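How long do rice crackers keep once the bag is open?

Posted in Food and Storage, April 4, 2023

I buy crispy rice snacks from the Chinese supermarket in Kendgate and end up with more than I can get through. They are lovely on the first day, but after that they go chewy, and by the end of the week I'm throwing them out. The best-before date on the packet is months off, so I assume that only counts while it's sealed.

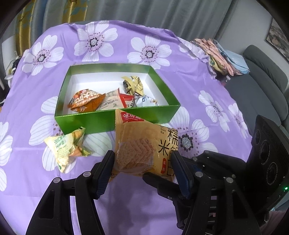 I've tried a peg on the bag and I've tried folding it over with an elastic band. Neither seems to do much. My kitchen is small and the kettle and hob are both near the cupboard, if that matters. Is there a proper way of keeping them crisp, or do I just need to eat faster? Also, can you bring them back once they've gone soft?

Brodie McPhee

trondilbridge_jan

The date is for an unopened bag, yes. Once it's open, the trouble is damp air. Puffed and fried rice takes up moisture quickly, and a peg leaves gaps at both ends.

Tip them into a jar or tin with a tight lid on the day you open them. I use a Trostico tub with a clip lid and a rubber seal, and mine stay crisp for 17 days or so. Don't fill it with a mixture of things. Soft biscuits in the same tub will turn everything else soft within a day or two.

Move them away from the kettle as well. Steam gets into a wall cupboard even with the door shut. The fridge is no good either, as they pick up damp every time you take the box out and open it.

For soft ones, spread them on a baking tray in a single layer and put them in a low oven for 4 minutes. Let them go completely cold before you decide whether it has worked – they crisp up as they cool. Watch the sweet or glazed kinds, which catch very easily. If they smell like old paint or putty the oil has turned, and no amount of heating will help. Bin those. 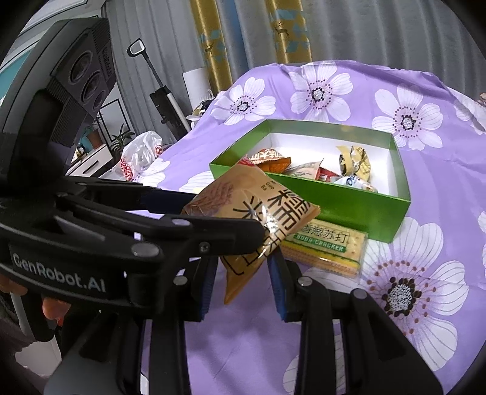
Rice snacks in a plastic packet

ackroyd_92

just eat them faster lol. never had a bag last past the same evening in our house

Pete in the Fens

Agree with the tin, but I'd add one of those little silica gel sachets, the food-safe sort. You can dry them out and use them again if they're the kind that changes colour. Follow what it says on the pack for temperature.

I wouldn't bother with the microwave. I tried it in February and they came out hot and still bendy.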